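Bench practice gallery: handling mailer boxes
Brumolex working notes, revision 2
Page maintained by Kiros Kumsa. Last checked 13th May.

These pictures go with section 2 of the bench practice notes, which deals with open cartons on a covered table. The rules apply to every two-finger gripper task at Brumolex, whether the arm is run by an operator or by a stored program. Rule numbers match the printed sheet.

Rule 4. Stacked cartons
Stacks are treated as one obstacle, measured to the outermost flap. Lids count towards the height – a raised lid is the highest point and the planner must be told so. Fingers stay closed, or nearly so, when passing a stack. 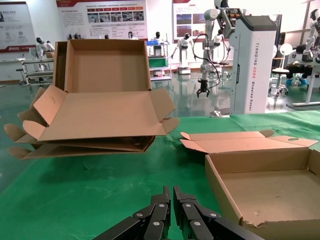
Gripper at the green mat, stacked cartons to the left. The box edges are slightly offset, so the flaps set the clearance.

Rule 5. Cables in open cartons
Approach from above. Where a cable loops over the front wall, stop the descent and check that neither the loop nor a connector can catch on the box. Set the travel limit to 30 mm per second until the load is clear of the walls. The second gripper is kept out of the lift path. Covers on the table are clipped at the far edge before any lift.
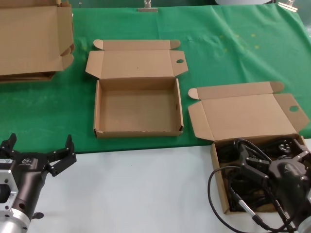
Reporting
Snagged cables and torn box walls are entered on form 487, with the rule number. Send queries on the wording to Amanuel Chala.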